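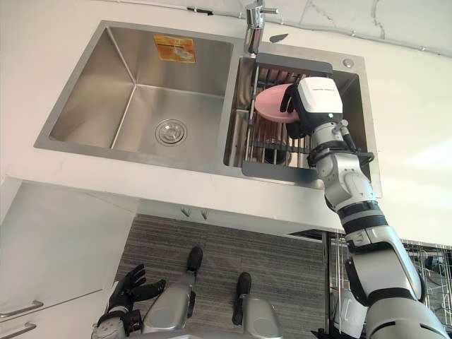
Stainless double sink, white counter

Darmawan Kusuma
11 Sep 2023

OK so I've now read the whole Gikis crossing text, annexes and all, and I have thoughts. Long thread, get a drink.

Quick catch-up for anyone who follows me for the train stuff: Nerska and Orow have been arguing over the Gikis bridge since the shooting stopped. Both sides say they want it open. Both sides have a barrier on it. The foreign ministers met in Sumampouw last night and came out with a joint paper, the first one with two signatures on it in ages!

The paper is short. The main part says the bridge opens to people on foot and to farm vehicles, daylight hours only, and that each side pulls its heavy weapons back 5 miles from the river. Trucks get talked about later. (Trucks always get talked about later.)

The bit everybody is quoting is the monitors. Nerska asked for 1,000 of them, armed, spread along the whole line. Orow wanted none at all, then a handful, then a handful without vehicles, which made me laugh out loud on the bus. They settled on 800, unarmed, with cars.

I know 800 sounds like a lot. Spread that over a long stretch of river with day and night shifts and people on leave and people doing the payroll, and you get one tired pair looking at a field through binoculars. Still way better than what's there now.

Somebody already asked me who the monitors work for. Good question! Annex B says "a joint mission office" and leaves it there. No host country, no boss named. I went back and read it twice in case I'd skipped a page. I hadn't.

I got to ask Panagiotis Matić about this over the phone. He was on the Nerska side for the earlier round, the one that fell apart in December, and he's retired now so he'll talk. He thinks the office was left vague on purpose so both ministers could go home and describe it their own way.

His words, with his OK to post: "You leave one room in the house unfurnished, and each guest imagines his own chair." I had to ask him to repeat that. I think it means there's going to be a fight about the office.

Now the part I care about most, and it got one line in the evening news. Annex C, the families list. People who ended up on the wrong side of the river can cross to visit graves and sign property papers without it counting as a change of residence. That was THE sticking point last time. It used to be that if you crossed to bury your mother you could lose your pension.

My aunt is on the Orow side and she cried when I read it to her. Then she asked what day, and I had to say the paper doesn't give a day. It says "as soon as conditions permit." She said a word I won't type on here.

So, the dates. The weapons pullback has a deadline. The monitors have a deadline. The crossing itself has none, it just follows once the first two are done and both sides agree they're done. You can see how that could drag on.

And who decides if the pullback is done? The monitors. Who can't start until the office is set up? Also the monitors. Who has to agree on the office? Right. I drew this on the back of an envelope and it's a circle with an arrow on it.

I'm still more hopeful than I was this time last year, and I want to say that clearly before the replies fill up. They were in the same building. They ate lunch at the same table. In the last round messages were carried up and down a hotel staircase by some poor junior person with a folder.

Small thing I noticed: the paper uses both names for the river, side by side, in both languages, and swaps the order on every other page. Somebody sat there and worked that out. I'd love to know how long it took them.

What I'm watching next: Nerska's parliament has to vote on it, and the governing party has been very quiet. Orow doesn't need a vote but the army there has its own opinions, and the generals weren't in the group photo. Could mean nothing. Could be they were parking.

A few of you want the full text. The foreign ministry in Nerska has it up, the page keeps falling over, just try again early in the morning. The Orow version has Annex B and C printed in the wrong order, so if your page numbers don't match mine that's why.

Correction to the post about the barriers: a reader who lives near Gikis tells me the Orow one has been a parked bus for a while now. Thank you! I'd been going on an old map.

Going to stop there, my phone's at nothing and I promised my aunt I'd call back. If the parliament sets a date for the vote I'll add it under this one.

This site uses cookies to remember your settings. Accept | Manage choices
Get threads like this by email. Sign up for the newsletter.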